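Storage humidity, second season

The pantry off my kitchen in Guscombe is an interior closet with no window, one solid door and a concrete floor under vinyl tile. It holds onions, garlic, winter squash and potatoes from October until they run out. Last season I lost most of the onions to neck rot by January and blamed the variety. I now think it was the air.

I had been reading the humidity off a single dial on the inside of the door. A dial on a door measures the air near a door. When I put a second meter on the floor behind the potato crate, it read well above the first, and the gap got wider overnight when the kitchen was closed up. So before moving anything I spent 14 days logging.

Setup

I used Rallaseo loggers, the cheap round kind with a coin cell. Each stores 2000 readings before it starts overwriting, enough for the full run at a ten-minute interval with a bit of headroom. I checked them against each other first by sealing them all in a jar with damp table salt. At room temperature the air over saturated salt settles at 75 percent. Leave them overnight. The salt should be wet like slush, with no standing pool on top, and the sensors must not touch it. I wrote each offset on a strip of tape and stuck it to the case.

One went on the top shelf at the back, one at waist height inside the onion container, one on the floor. A control sat in the kitchen, well away from the stove and from anything that transpires. Houseplants are a real error source at short range: a watered pot puts moisture into the air next to it most of the day. Artificial ones can stay where they are.

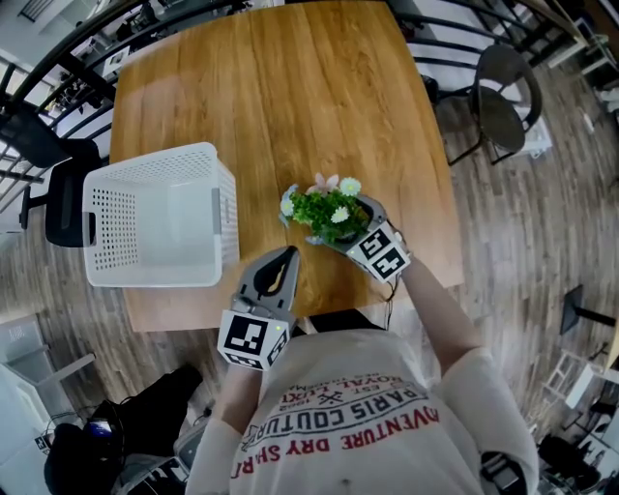 Small artificial plant in a pot. No effect on the reading.

What the logs showed

The top shelf was fine, staying in the low sixties apart from short bumps when something was boiling and the door was open. The floor was in the eighties nearly all the time. That suits potatoes and is bad for onions, and I had been keeping the onions on the second shelf from the bottom, much closer to the floor reading than to the one I trusted.

The container logger was the interesting one. It did not follow the shelf it sat on. After a humid evening the shelf air came back down within an hour or two of opening the door, while the inside of the container took until the next afternoon. I was using a solid-sided tote with the lid off, and had assumed an open top was enough. Moisture given off at the bottom of a full tote has to get up through everything stacked over it.
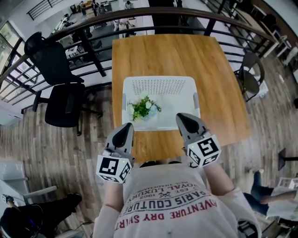 Airflow through a container depends on the open area low on the walls much more than on the opening at the top, at least when the thing is full and the air around it is barely moving. A solid wall contributes nothing. The common white plastic basket, like the one on the table with the artificial greenery lying in it, has rows of small holes through the far wall and handle cutouts in the short sides, and a wall like that has openings at more than one height. The holes are small, so I would not expect much from one basket pushed up against another. Leave a hand's width between them. I also set mine on slats, though I have not tested how much the slats matter separately.

Wire crates have far more open area and dry faster. They also mark the onions at the bottom, and a bruise is where rot gets in. I tried a wire crate with a cloth liner and the liner cancelled most of the benefit.

Fan

I added a 12 volt computer fan, run off an old router adapter and mounted over a hole in the lower door panel, blowing out. The intake is the gap at the top of the door, which I widened by trimming the weatherstrip. Pulling from the floor made sense to me because the dampest air was there. The potatoes are now in a lidded wooden box so that they keep their own humidity and don't shrivel.

It runs on a mechanical timer, 15 minutes on and 45 off. Running it continuously pulled in too much warm kitchen air and the squash started to soften. The fan is rated at 780 rpm, slow enough that I can't hear it with the door shut. A faster one would need a screen on the outlet to keep dry skins out of the blades, and mine has collected a few anyway.

The shelf boards are Grondudwood spruce from the Janssen yard on the edge of town, cut into strips and screwed down with gaps. I left them unfinished. Varnish smell gets into garlic, and bare spruce has given me no trouble apart from one board that cupped. I turned it over.
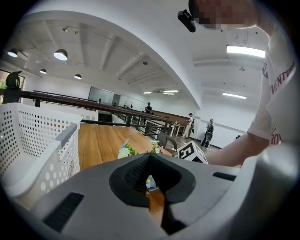 Results so far

With the fan on its timer and the onions moved up two shelves into perforated baskets, the container logger stays within a few points of the shelf logger and recovers in about two hours. The floor is still damp but lower than it was. I changed the shelf, the container and the airflow in the same weekend, so I can't separate their contributions. If I had to guess, the shelf did most of it.

Losses up to this point are a handful of onions, all with thick necks that I should have eaten first. Garlic is unchanged. One squash went at the stem end, on the side that had been touching the wall.

Still to do: replace the coin cell in the floor logger, which drops readings when it gets cold, and repeat the salt check in May to see whether the offsets have drifted. I would also like a logger inside the potato box, but the lid doesn't close over one.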